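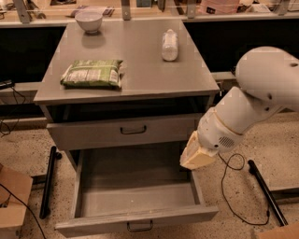

Posted by R. Tyagi

I got asked again last week what I think of teaching robots by demonstration, and I gave my usual answer, which is that I'd like it more if people were straight about who is doing the work. So I'll write it down and then I can send a link.

The pitch goes like this. You don't program the thing. You show it. A person takes hold of the arm, or sits down at the controls and drives it from a distance, and does the chore a bunch of times while everything gets recorded. Then the software learns the chore. The Trollach brochure has the word "effortless" on the first page. I've done a fair bit of the showing now and I'd pick a different word.

Take a drawer. Two-drawer cabinet, grey metal, dark handles, the bottom one pulled out all the way. My nan could shut that with her shin while carrying a tray of tea. Now do it with an arm you aren't attached to. Your wrist wants to bend in a way the robot's wrist doesn't, so you learn to drive with your elbow. You come in too high and you're leaning on the rim, come in too far to the side and you shove one corner and the whole drawer goes crooked on its runners. Then you do it again, nicely, because a hesitant demonstration teaches hesitation. That part is true, by the way, and it's the part I find most tiring. You can't just get the drawer shut. You have to get it shut in a way you'd be happy to see copied.

The plan at Millness was 200 demonstrations of the one task. Fine. I asked how many of those would have the cabinet in a different spot, or different lighting, or a different cabinet, and there was a bit of a silence. 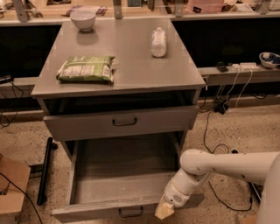
I'm not saying the number is silly. It may be the right number for that cabinet on that floor under those lights. My gripe is with the leap afterwards, when somebody stands up in front of a slide and says the robot "knows how to close drawers". It has been shown one drawer a lot. My kitchen has a drawer that sticks unless you lift it slightly on the left, and I would pay good money to watch any of these systems meet it.

Then there's the stuff on top. A bowl, a bottle on its side, a packet of something green. They have no part in shutting the bottom drawer, and a person ignores them without knowing they've done it. A learned policy might ignore them too, or it might decide that a white bowl at the back left is the signal for drawer time. You only find out by moving the bowl, so please, move the bowl. Swap the packet for a sock. I've raised this often enough that I'm now the one who gets told to write up the test plan, so let that be a warning.

Still, I'll be fair, as I did change my mind on one thing. I used to think remote control was the poor cousin and that guiding the arm by hand was always better, as you can feel what you're bumping into. But when you've got your hands on the arm you also tend to have your head and shoulders in the camera's way, and the robot never gets to see the job the way it'll see it when it's on its own. Driving it from the controls is slower and clumsier and my neck hates it - but the recordings are cleaner. I'll give them that. 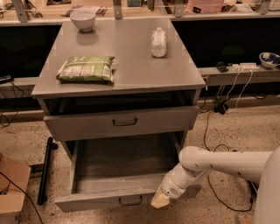
Bottom drawer open, gripper near the front corner.

The Graltenar people say their next version needs only 100 demonstrations where the old one needed 700. Maybe so. I'd want to know who gave the 100, how long they'd been practising, and how many takes got thrown out before anyone started counting. A practised operator is a skilled tradesperson, whatever the job ad says, and that skill ought to show up somewhere in the costing. At the moment it gets filed under "data".

I'll be back on the controls in August. If they've moved the cabinet by then I'll say something nice about them on here.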